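Flasto moves its handheld grippers to a fixed service schedule

Flasto has put the handheld grippers at its Luvula site on a fixed maintenance schedule, replacing the earlier practice of pulling a unit only after a fault. The change took effect in October and covers the paired tools used in the household tasks cell, where operators carry out everyday jobs at a furnished station.

Each pair now comes off the floor after 48 hours of logged use. The service takes place at a bench next to the cell and follows a written procedure drawn up with Zenness, the contractor that handles calibration for the site.

Work starts at the fingers. The technician cleans the ridged gripping edges with a dry nylon brush, checks the orange padding behind them for splits, and replaces both pads if either one has lifted. Finger mounting screws are then torqued in a cross pattern and marked with paint. A screw whose mark has shifted at the next service is replaced, not retightened.

The square markers on the mounting blocks are handled separately. They are wiped with a lint-free cloth, and no solvent is allowed on the printed face. A marker with a raised corner or a scratch across the pattern is swapped, and the jaw opening is recalibrated before the tool goes back out.

Cables have been the main source of downtime. According to the Luvula maintenance log, 6 units were withdrawn over the summer, most of them with intermittent connections close to the handle. The procedure now calls for a flex test at the connector with the tool powered, followed by 100 open-and-close cycles with the signal recorded. A single dropout sends the unit back for a new lead.

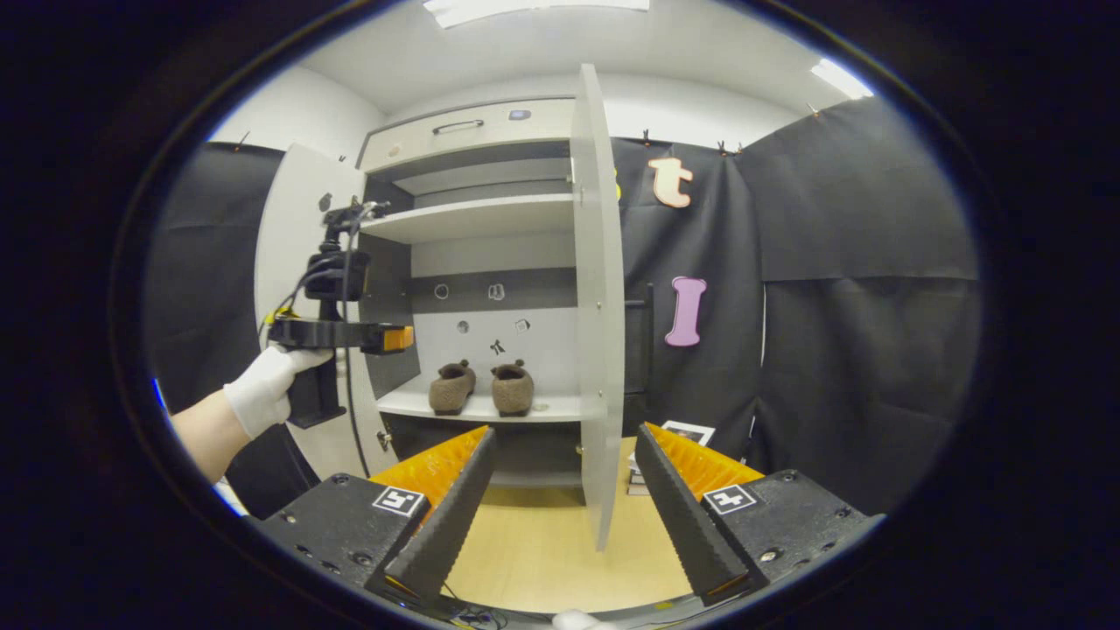
Station setup is checked at the start of every shift. Cabinet doors are opened through their full travel, small fixtures are pressed to confirm they are still stuck down, and the black fabric around the station is clipped back up where it has sagged. Operators put on clean gloves before picking up a tool — skin oil on the grip was found to work its way into the trigger.

Flasto keeps 2 spare pairs at the bench so that a service does not stop the cell. Pads and leads are stocked on site, while mounting blocks are ordered from Ait Brahim, which machines them to Flasto's drawing.

The same schedule will be applied to the second cell at Luvula in December, once its tools have been fitted with hour counters.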